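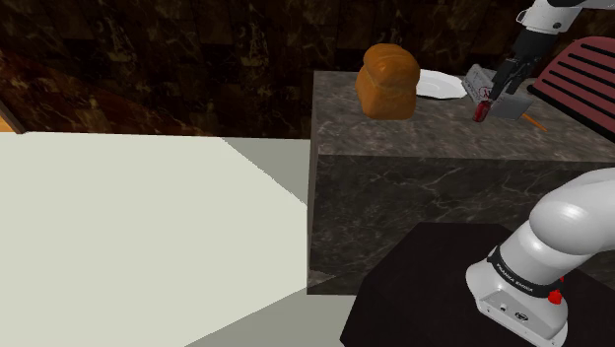

Chapter 4
Bread and the Price of Everything Else

In the market town of Jamville there were once 86 bakers, which sounds like plenty until you learn that the town also had 205 taverns. The bakers were watched closely. The taverns, by and large, were left to get on with it. A weak pint led to grumbling, but a light loaf could lead to a broken window and, in a bad year, to a broken baker.

This chapter asks why bread was treated so differently from other goods, and what happened when rulers tried to hold its price still. The usual method was to let the weight move instead. A penny loaf cost a penny in January and a penny in August, and the buyer learned how the harvest had gone by picking it up. Modern shoppers who have met a shrinking chocolate bar will know the feeling.

We begin in Jamville, where the bread rules of 1546 survive almost complete, apart from one page that mice seem to have found persuasive. They set the weight of the white loaf, the brown loaf and a third kind known locally as the gresent, made from whatever the miller had left over and would admit to. Bakers had to press a mark into each loaf so that a short one could be traced. Several chose marks that looked remarkably like their neighbour's.

We then move upriver to Laltatlow, which took the opposite view and fixed nothing at all. Its merchants were very proud of this policy - at least until the wet summer described in Section 4.3, when they asked for fixed prices by the end of the week.

By the end of the chapter you should be able to explain how a weight-based price control works, say who gained and who lost when grain was scarce, and read a simple bread table without needing to lie down. The table on page 198 will be used throughout, so it is worth marking the place now.

Key terms: assize, staple good, price ceiling, short weight, hoarding

4.1 What a penny bought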